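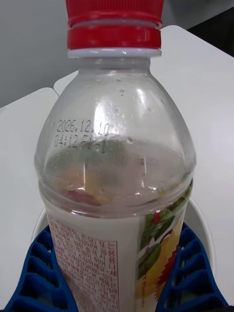
Foto: Efren Salazar / Fórum Grevo

Data impressa em garrafa coreana: é validade ou fabricação? E dá para servir em copo de papel?

Efren Salazar
Cozinha e despensa - 526 visualizações

Oi, pessoal, tudo bem? Sou novo por aqui, então me perdoem se o assunto já apareceu (procurei por "data coreano" e só encontrei uma conversa sobre macarrão instantâneo, muito divertida, mas que não resolveu o meu caso).

Vou receber uns vizinhos para um lanche de tarde e passei no mercadinho asiático de Gallville, aquele da esquina com a farmácia, que eu adoro e onde sempre entro para buscar uma coisa e saio com oito. Trouxe bebida de lá. O rapaz do caixa me explicou tudo com muita paciência, eu concordei com a cabeça o tempo todo, e quando cheguei em casa já não lembrava de metade. O rótulo é branco, com um painel cheio de letrinhas vermelhas em coreano, e eu não leio uma palavra de coreano. Só consegui entender o que parece ser o volume, 1080mL, e mesmo assim apertando os olhos.

A minha dúvida principal é a data. Ela não fica no rótulo, fica impressa no próprio plástico, no ombro da garrafa, naqueles caracteres feitos de pontinhos. A linha de cima me parece dizer 2025.12.10. A de baixo começa com 04:12 e continua com mais alguma coisa que não consigo ler, porque está meio borrada e a curva do plástico atrapalha. Isso é a validade ou é o dia em que a bebida foi fabricada? E esse 04:12, é hora? É outra data, 4 de dezembro? Minha esposa acha que é hora, eu achava que era data, e já rendeu conversa para um jantar inteiro.

Segunda dúvida: tem umas gotinhas e bolhinhas grudadas por dentro, na parte transparente acima do rótulo. Isso é normal? Eu nunca tinha reparado em nenhuma garrafa, mas também nunca tinha olhado uma tão de perto, então pode ser que todas sejam assim e eu é que esteja procurando problema.

Terceira, e aí já é mais de arrumação: quero servir em copos de papel, para não passar a noite lavando louça. Peguei um cinza e um amarelo-limão para ver como ficam na mesa, e gostei bastante dos dois juntos. Têm o mesmo tamanho e formato, os dois com a borda branca, e pensei em usar uma cor para os adultos e outra para as crianças. Mas fico com medo de o papel amolecer se o pessoal demorar conversando (e o pessoal demora!). Também me preocupa a mesa, que é branca e tem uma emenda entre as duas partes do tampo. Se alguém derrubar bebida ali em cima, entra na fresta? Vale a pena pôr toalha, ou a toalha só esconde o problema?

Desculpem o tamanho do texto, eu escrevo como falo. Os dois copos na mesa, com uma garrafa de tampa vermelha ao lado.

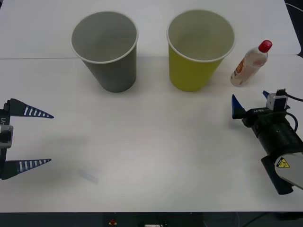

Comentários, dos mais votados aos menos votados

Asger Eyvindsson
5 votos

Efren, seja muito bem-vindo! Morei um bom tempo com dois colegas coreanos e a nossa despensa era metade coreana, metade macarrão com atum, então acho que consigo ajudar com a parte da data.

Primeiro a ordem: na Coreia se escreve ano, mês e dia. Então, se você leu certo, 2025.12.10 é 10 de dezembro de 2025, e não 12 de outubro. Parece bobagem, mas é um engano fácil de cometer com produto importado, e eu mesmo já joguei fora um molho de soja perfeitamente bom por ler a data ao contrário. Fiquei triste por uma semana.

Agora, se é validade ou fabricação, só o número não diz. Você precisa procurar uma palavrinha perto da data ou no painel de letras miúdas. Vou copiar as que mais aparecem, e você compara com o desenho das letras, sem precisar ler nada:

까지 quer dizer "até". Se vier logo depois da data, é prazo.
제조 quer dizer "fabricação". Às vezes aparece como 제조일자 ou 제조일, que é a data de fabricação.
소비기한 é o prazo de consumo, parecido com o nosso "consumir até".
유통기한 é o prazo de venda, que se usava muito nos rótulos mais antigos e ainda se encontra.

Muitas vezes o rótulo traz uma frase dizendo onde a data está impressa, algo como "ver a parte de cima da embalagem", e é nessa linha que aparece se o prazo é 소비기한 ou 유통기한. Então vale passar os olhos pelo painel vermelho inteiro. Uma dica que me salvou muitas vezes é usar o tradutor do celular com a câmera, segurando a garrafa bem parada e girando devagar, um pedacinho do rótulo por vez. Letra vermelha pequena dá trabalho para o aplicativo, então procure um lugar bem claro, mas sem sol direto no plástico, porque o reflexo atrapalha bastante.

Sobre o 04:12, estou do lado da sua esposa. Com dois-pontos no meio, o mais comum é ser o horário em que a garrafa passou pela máquina, e o que vem depois costuma ser código de linha ou de lote. Não garanto, cada fábrica tem o seu jeito, mas uma data dificilmente seria escrita com dois-pontos. Para ler o resto, encoste um papel escuro atrás do ombro da garrafa (ou um papel branco, se não der certo) e olhe de frente para cada caractere, girando um pouquinho de cada vez. A curva engana menos assim.

Se depois de tudo isso ainda ficar a dúvida, leve a garrafa de volta ao mercadinho e pergunte. Produto importado vendido em loja normalmente vem com uma etiqueta em português colada por cima ou atrás, com a validade no formato daqui. Dê uma olhada no outro lado antes de sair de casa! Eu já fiz a viagem à toa.

Quanto às gotinhas, em garrafa fechada é comum ver um pouco de umidade na parte vazia perto do gargalo. Mudou a temperatura, ou alguém balançou a garrafa no caminho, e fica gota grudada. Eu prestaria mais atenção em outras coisas: tampa com o anel rompido, garrafa estufada, cheiro estranho ao abrir, cor diferente do habitual. Qualquer uma delas e eu não serviria, com data boa ou não. E confira no rótulo (tradutor de novo) se pede geladeira, que isso muda de uma bebida para outra e pela foto não tenho como dizer.

Lurdes da Rua Pagano
2 votos

Boa tarde, Efren. Da parte coreana não entendo nada, o Asger já explicou lindamente, mas de festa com copo de papel eu entendo, que tenho cinco netos e uma mesa de emenda igualzinha à sua dor de cabeça.

Copo de papel para bebida tem um revestimento por dentro, e com coisa fria costuma aguentar uma tarde de conversa sem problema. O que eu faria é um teste na véspera. Encha um copo de água gelada, ponha em cima de um guardanapo e vá cuidar da vida por duas horas. Depois aperte de leve a lateral e veja se o guardanapo molhou embaixo. Se ficou firme, pode servir tranquilo. Se a embalagem dos copos disser que são para alimento seco, aí não use com líquido, existe esse tipo também e pega a gente desprevenida. Se for servir bebida quente, confira se a embalagem permite, e faça o teste com mais cuidado.

Não encha até a borda, dois terços já está ótimo. Copo de papel é leve e vira com um cotovelo, principalmente quando já está quase vazio. Na minha casa os copos das crianças vão numa bandeja de beirada alta, e elas bebem ali perto. Funciona até a hora do bolo, depois disso é cada um por si.

A emenda da mesa: entra, sim, se as duas partes não estiverem bem juntas. Bebida com açúcar ali dentro fica grudenta, e depois só com palito enrolado em pano úmido e muita paciência. Eu ponho uma toalha impermeável por baixo e uma de tecido por cima. Se não quiser toalha, pelo menos arrume as bebidas todas de um lado só, longe da emenda, e deixe o meio para os pratos. Um pano dobrado à mão, já úmido, ajuda muito.

E as cores ficaram uma graça. O cinza é bem sério, o amarelo alegra, e em cima do branco os dois aparecem bem. Só escreva o nome de cada um no copo mesmo assim, que criança troca de copo como quem troca de cadeira. Caneta na parte de fora e longe da borda onde encosta a boca, viu?

tistcombe77
0 votos

é validade. no meu refri coreano tava assim tb e era validade. compra logo uma de 2000 ml que 1080 não dá pra nada se vem vizinho

Efren Salazar
Comentário do autor do tópico

Gente, que carinho, muito obrigado! Asger, copiei as quatro palavras num papel e vou procurar hoje à noite com a lanterna e com a minha esposa, que está insuportável de feliz com a história do horário. Dona Lurdes, o copo cinza já está cheio de água em cima do guardanapo e eu estou proibido de mexer nele até as seis. Toalha impermeável eu não tenho, mas tenho uma cortina de banheiro nova, ainda no pacote - será que serve por baixo da de tecido?

tistcombe77, obrigado também, mas vou procurar a palavrinha antes de confiar, tá? Sobre a quantidade você tem razão, vou buscar mais bebida.

Lurdes da Rua Pagano
Serve, sim, querido. Abra um dia antes e deixe tomando ar na área, que o cheiro de plástico novo passa para a toalha de cima.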